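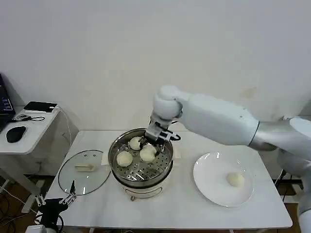 **Why do my steamed buns collapse when I take the lid off?**

posted by skutholm_kitchen

Mine puff up beautifully, I lift the lid, and within a minute they're wrinkled like old gloves. I use the Binico bun flour, 7 grams of instant yeast, and steam for 12 minutes. Tried it 3 times in February with the same result every time. Is it the flour? I'm getting pretty sick of eating flat ones!

**dumplingdad**

I'd bet on overproofing. I used to let mine double and they always sank. Now I stop when they're puffy and feel light in my hand (maybe half again as big), and they hold up fine. Also, turn the heat off and wait five minutes before you open the lid, then crack it just a little at first. Wrap the lid in a dish towel too, so it doesn't drip on the tops.

**Phelan Baker**

get different flour

**rirnelstead_mom**

Don't toss your flour yet! Try a gentler boil. I had mine roaring away and the buns blew up fast and then fell. Medium heat, a couple extra minutes, and leave some space between them. And knead longer than you think you need to, because big air bubbles left in the dough will do this too. The wrinkly ones are still great sliced and fried in butter, by the way.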